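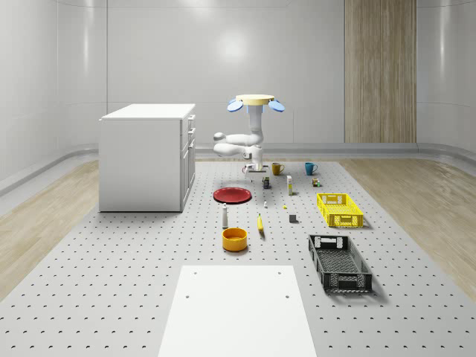 Brazo en simulación sobre la mesa perforada, proyecto Anulo.

Foro > Manipulación robótica > Evaluación en simulador
Tema: ¿El orden de las políticas en simulación vale también para el robot real?

mahlet_degefa
Buenas tardes a todos. El español no es mi primera lengua, pido perdón por los errores.
Quiero compartir un resultado y conocer su opinión. Comparamos nueve políticas de agarre, todas entrenadas con los mismos datos. Cada una hizo 1000 intentos en el simulador y 20 en el robot real. La pregunta era si el orden de las políticas, de mejor a peor, se conserva de un lado al otro.
Para las tareas con las tazas y con el plátano, el orden se conserva casi completo. Para el plato rojo no se conserva. La política que queda primera en simulación es de las últimas en el robot, porque aprendió a empujar el borde de una manera que la fricción real no permite.

bratunon
Gracias por publicarlo. ¿La posición inicial de los objetos es la misma en todos los intentos? ¿Y desde dónde parte la pinza?

mahlet_degefa
La disposición general es fija y cada objeto recibe un desplazamiento pequeño al azar. La misma semilla se usa para todas las políticas, así la comparación es por pares. La pinza parte siempre alta y vacía,

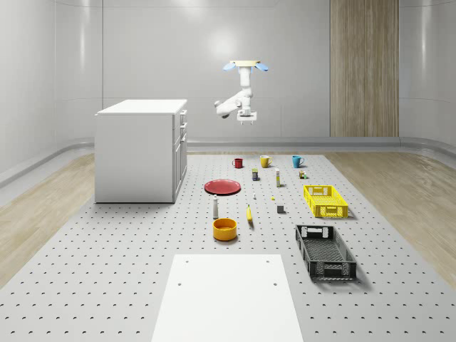
y desde esa postura contamos el tiempo. Se considera éxito cuando el objeto queda dentro de una de las dos cajas, la amarilla o la negra, según la instrucción. Si el objeto toca la caja y cae fuera, es fallo.

pickering
Yo no estoy de acuerdo con la conclusión. Con 20 intentos reales por política, el intervalo es enorme. Dos políticas vecinas pueden cambiar de lugar por pura suerte. Decir que el orden "se conserva casi completo" me parece demasiado.

mahlet_degefa
Es una objeción justa. Hicimos un remuestreo y las tres primeras se separan bien de las demás. En el medio de la tabla no puedo afirmar nada, y así debí escribirlo. Voy a corregir el borrador. Sobre el plato mantengo lo dicho: la diferencia es de alrededor de 10 éxitos y se repite cuando cambiamos la semilla. 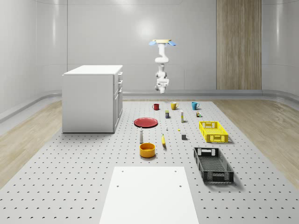 botulus: lo del plato nos pasó igual y el problema era el contacto, no la fricción. La malla de colisión tenía el borde más grueso que la malla visual. Revisa eso antes de culpar al coeficiente.

mahlet_degefa
No lo habíamos mirado. La malla de colisión se generó con descomposición convexa automática, entonces es muy posible. ¿Usaste más piezas convexas o un campo de distancias?

botulus
Campo de distancias solo para el plato. El resto lo dejé igual, el cálculo se hace lento.

pickering
Si cambian la malla tendrán que repetir todo, también las tazas. No vale mezclar resultados de dos versiones del entorno en la misma tabla.

mahlet_degefa
De acuerdo, repetiremos todo en simulación. Los intentos reales no cambian. Espero tener la tabla nueva en marzo y la pongo en este mismo hilo.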